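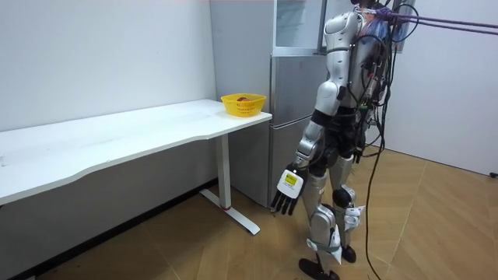
Drolside bring in Fetthorpe goalkeeper on loan for the rest of the season

Drolside have signed Fetthorpe's backup goalkeeper on loan until the end of the season, and she could go straight into the team for the Zeng Cup quarterfinal at Oline Park.

The 25-year-old trained with her new teammates for the first time this morning and has been given the number 17 shirt. The paperwork went through in time for her to be registered for both the league and the cup, so the only question left is whether the head coach throws her in right away.

It's a terrific bit of business for a club that was starting to look very thin at the back. Drolside's first-choice keeper broke a finger in the draw before the winter break and isn't expected to return until March. Her understudy, still a teenager, has done really well in her place – the double save in the last home game had the whole main stand on its feet – but she has been playing with a sore hip, and the coaching staff have wanted cover for her ever since.

"I've watched this team a lot this year and they play without any fear," the new signing told the club's website. "I want to play games. It was a pretty easy conversation once I knew they wanted me."

She made three league appearances for Fetthorpe in the first half of the season and kept a clean sheet in two of them. Before that she spent two years in the second division, where she was a regular starter and picked up a reputation for saving penalties. Anyone who saw the shootout that sent her old side through to the semifinals will remember her going the right way for all five kicks, and getting a hand to four of them. 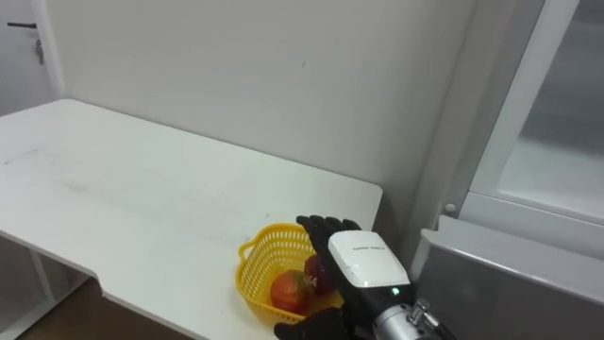 Cup tie could come too soon

Drolside's head coach was giving nothing away about the lineup, though she was clearly delighted to have the deal done.

"She's been in the building for one morning, so let's give her a chance to learn everybody's name," the coach said. "But she's ready. You could hear her from the parking lot. She talks all the time, and our center backs are going to love that."

The loan has been in the works for a while. Drolside first asked about her in December and were told that Fetthorpe didn't want to be left with only one senior keeper. That changed when Fetthorpe's own loan player came back from a spell abroad, and the clubs agreed terms over a weekend. There is no option to buy, and she won't be allowed to play against her parent club when the teams meet in the spring.

That last clause matters more than it might have a few months ago. Fetthorpe are fourth in the table and Drolside are sixth, with a gap of only five points between them and a game in hand for Drolside. If both keep going the way they have been, the spring meeting at Oline Park may well decide who gets the last playoff spot. What a night that would be!

The youngster who has been filling in is staying put. There had been talk of sending her out on a loan of her own, but the club say she will be part of the squad for every game between now and the end of the season, and she and the new arrival were paired up for most of this morning's session. The goalkeeping coach had them working on crosses into a crowded box, an area where Drolside have given up too many soft goals this year. 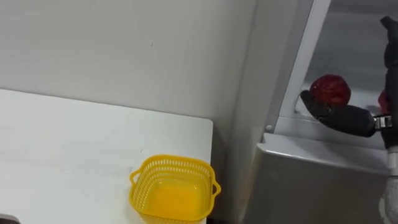
A yellow basket near the front corner of the white table.

Fetthorpe, for their part, sound happy with the arrangement. Their statement said the player had been "an outstanding professional" and that regular minutes were the next step for her. She has a contract there until the end of next season.

Drolside fans have taken to the move quickly. The supporters' group that stands behind the south goal had a song ready by lunchtime, set to a tune that will be familiar to anyone who has been on one of their away buses, and there is already talk of a banner for the quarterfinal. Ticket sales for the tie have been strong, with around 17,000 gone so far and the upper tier now open.

On the field, the timing could hardly be better. Drolside are unbeaten since the first week of November and have scored in every game of that run. The wide players have been a joy to watch, the captain is back to her best after a slow start, and the switch to a back three has let the fullbacks push on much earlier. A keeper who is comfortable on the ball should help with that too.

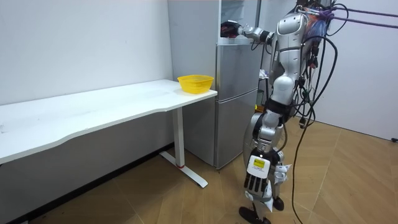

She likes to start attacks quickly, often with a long throw out to the side, and her kicking off the ground is very tidy on either foot. At Fetthorpe she sometimes got caught too far off her line – there was a lob from near the halfway line in preseason that she would probably like to forget – and Drolside's high defensive line will ask a lot of her in that respect. The head coach didn't seem worried.

"I would much rather tell a keeper to take two steps back than beg her to come forward," she said. "She's brave. We can work with brave."

The Zeng Cup quarterfinal kicks off at 7:30 p.m., with gates opening at 6. Drolside have never been past this stage of the competition, and their opponents have won it twice, but the visitors come in without their leading scorer, who is suspended after a red card in the previous round. The winner will be at home in the semifinal.

Drolside also gave a brief update on the rest of the squad. The holding midfielder who came off with cramp last time out is fine and trained in full, and the winger with the ankle problem has started running again. She is still a couple of weeks away from joining group sessions.

Tickets for the quarterfinal are available from the Oline Park box office until kickoff.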